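Filed under: Workshop & Garage > Storage > Reviews

Two Grerach sheet-metal bins, nine months in

Posted 01/08/2021

I've been putting this one off, mostly so the bins could get properly beaten up first. I bought a pair of the deep Grerach ones in the spring, after the last of my plastic totes split down the side and dumped its contents on my foot. Several of you wrote in to ask how they're holding up, so let's get into it!

They're plain gray sheet metal, open on top, with tall walls that slope inward as they go down to a flat floor. There's a smaller version with straight sides, and Jayanthi Mathew (who talked me into metal in the first place) has a few of those and loves them. I went for the slopes. Stuff slides down to the floor instead of hanging up on the sides, and when you reach in for something at the bottom you're not scraping your knuckles on a vertical wall. The trade-off is that you lose floor space compared to what the opening makes you expect. I measured mine in the store and still managed to be surprised when I got home.

I paid 53 dollars each. You can find thinner ones for less, and I did look at the Wutberg bins, which have a rolled lip all the way around and come in a very nice blue. They were out of stock in the depth I wanted and I'm not a patient person.

So, the good stuff first. They're stiff. I can drop a heavy block in from the rim and the wall doesn't drum or bow the way my neighbor's cheap ones do. They stand close together without fuss, so one can sit right behind the other on the bench and you don't waste much space between them. The corners are tidy too, with the seams running down on the diagonal, and I haven't caught a sleeve or a finger on one yet. And they clean up easily as long as you're only asking for a quick brush out.

The finish is where I start grumbling. Scuffs show up fast on the floor, pale scratches first and then cloudy whitish patches wherever something heavy gets dragged around. I don't mind that, it's a work bin. The walls bother me more. Mine has a big worn patch on one side, brownish gray, with flaky edges along the top of it, and it only seems to get more ragged. I tried an abrasive pad on a corner of it and made things worse, so please don't do that. 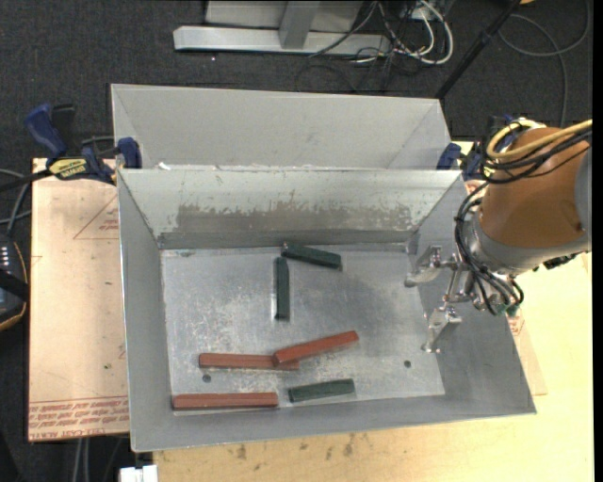
The holes in the floor get asked about a lot as well. There are two little round ones near the front, and small parts can absolutely find them. If you keep screws or washers loose, put a tray in there or buy something else. For long chunky pieces like my green and red blocks it makes no difference at all. I thought about plugging the holes with rubber bumpers and then never got around to it, and I've stopped thinking about it.

I did try sorting by color for a while, green in one bin and red in the other. It lasted until the first busy afternoon. With an open bin this size everything ends up lying every which way, one piece propped over another, and if you're the type who needs neat rows you'll want dividers. Grerach doesn't sell any for this depth (I wrote and asked, and got a very polite no). Makis Athanasiadis cut himself a set out of scrap board and says they work fine in his, although he also says he takes them out whenever he's in a hurry, so make of that what you will.

Noise! I should have put this higher up. Metal on metal is loud, and if your shop shares a wall with a bedroom, you're going to hear about it. I put a piece of old carpet under the bins and that took the edge off the thump, but it does nothing for the clatter inside. A rubber mat on the floor of the bin would probably help. I just don't like fishing mats out to sweep under them, and dust and bits get everywhere as it is. The line where the two bins meet is a magnet for little crumbs of whatever I've been working on.

One more gripe and then I'm done. The top edge is thin. It's not sharp exactly, but carrying a full bin by the rim gets uncomfortable fast, and I wear gloves for it now. Handles would have fixed this. Even a pair of cutouts would have helped. The Wutberg lip looks much kinder on the hands, and if I were buying bins to haul around all day that would settle it.

Mine mostly stay put, though, and for that I'm happy with them. I'd buy the same pair again at the same price, and I'd probably get a third if I had the bench for it. Four out of five from me, with the missing point split between the finish and that rim. If anyone has found a paint that really sticks to the inside walls, leave me a note in the comments, I have a can of primer here and a free weekend in November.

Related reviews
Chowdary folding workbench: good legs, bad clamps
Erkonau stacking trays, the shallow set
17 ways I've labeled a drawer
Carpet offcuts and where to put them
Shop gloves I keep buying again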